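Preensão aprendida na caixa, terceira rodada: o que deu e o que não deu

14 de março de 2025

Escrevendo rápido porque o ônibus pra Drondville sai daqui a pouco e se eu não postar hoje não posto mais. Resumo do resumo: a rede que escolhe onde fechar a garra melhorou, mas não pelo motivo que eu defendi no post passado. Pois é.

Pra quem caiu aqui agora. O projeto se chama Clukach, é a parte do meu mestrado que funciona (a outra parte é o texto). A ideia é simples e velha: o braço tenta pegar coisas misturadas, cada tentativa vira um exemplo, pegou ou não pegou, e a rede aprende a prever a chance de dar certo pra um ponto e um ângulo. Sem modelo 3D dos objetos, sem ninguém rotulando à mão. O rótulo sai da abertura da garra depois de fechar. Se fechou até o fim, não tem nada lá dentro. Se parou antes, tem.

Números. Treino com 1.947 tentativas, juntando as duas coletas. Teste separado com 900, objetos que a rede não viu no treino. Das 900, 742 deram certo. Dá 82,4%. Na rodada de julho, com a política antiga, eu tava em 71% e achando ótimo.

O que mudou: 2 coisas. Primeira, troquei o sorteio uniforme de pontos por um sorteio que insiste onde a rede está em dúvida. Não onde ela acha que vai acertar, onde ela está perto do meio a meio. Segunda, parei de jogar fora as tentativas em que a garra encosta na parede. Antes eu descartava tudo isso como "erro de execução". Burrice minha, era justamente o exemplo que faltava.

E é a segunda que explica quase todo o ganho. Rodei as duas separadas (ablação mínima, eu sei, uma semente só, já já chego nisso). Só com o sorteio novo: 73%. Só com as tentativas de parede de volta: 80%. Eu tinha apostado no sorteio. Tinha até escrito a introdução do artigo em cima dele. Vou reescrever.

Faz sentido quando a gente pensa na geometria. Caixa de chapa com as paredes bem inclinadas, e a garra paralela descendo reto: perto da borda do fundo um dedo chega na rampa antes do outro chegar no objeto. A rede antiga não tinha como saber disso, porque eu escondia dela.
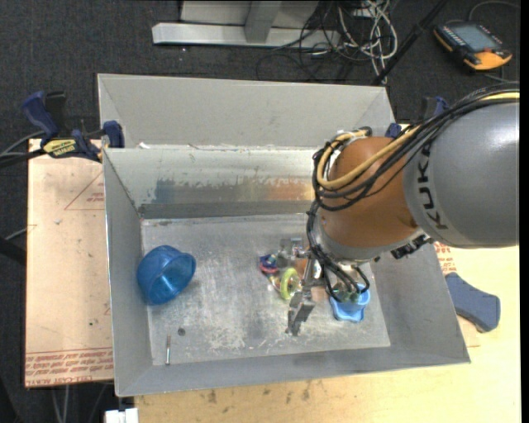

Karamanlidis comentou no rascunho que comparar com julho não vale, porque a política antiga foi testada com outro conjunto de objetos e a diferença pode vir toda daí, e que uma semente só não sustenta uma ablação de sete pontos.

Justo. Sobre os objetos: sim, o conjunto mudou, e o 71% fica no post só como história, no artigo ele sai. A comparação que interessa é a da ablação, mesmos objetos nas quatro condições (nada, só sorteio, só parede, os dois). O "nada" deu 70, esqueci de botar lá em cima. Sobre a semente: culpado. Cada treino é barato, o caro é o teste no braço, que leva dias. Vou repetir pelo menos as duas condições do meio.

Erros que sobraram, sem ordem:

Peça fina deitada. O rótulo falha aqui, a garra fecha quase até o fim com a peça dentro e o limiar diz que tá vazia. Ou seja, alguns dos meus fracassos são sucessos mal rotulados. Não sei quantos, preciso rever os registros.

Coisa oca de lado. A rede adora morder a borda, às vezes segura, às vezes escorrega na subida. Como eu só leio a abertura uma vez, logo depois de fechar, a que escorrega depois conta como acerto. Erro pro outro lado. Duvido que os dois se compensem bonitinho.

Plástico translúcido. A câmera de profundidade devolve buraco. Tentei preencher com o pacote Drutico e piorou, ele inventa superfície onde não tem. Desliguei. Se alguem conseguiu fazer o Drutico funcionar com material assim me escreve, por favor.

Peças encostadas umas nas outras. Pega duas, conta uma. Pra mim tanto faz, pra quem quer separar é um problema sério.

Próximo passo é ler a abertura de novo no alto, depois de levantar, e usar isso como rótulo. Devia ter feito assim desde o começo, era uma linha de código. As tentativas antigas não têm essa segunda leitura, então ou eu recoleto ou treino com rótulo misturado. Tô inclinado a misturar e ver no que dá.

Código eu subo quando limpar os caminhos absolutos. Os dados tambem, mas tão espalhados em dois discos e um deles ficou no laboratório. Semana que vem.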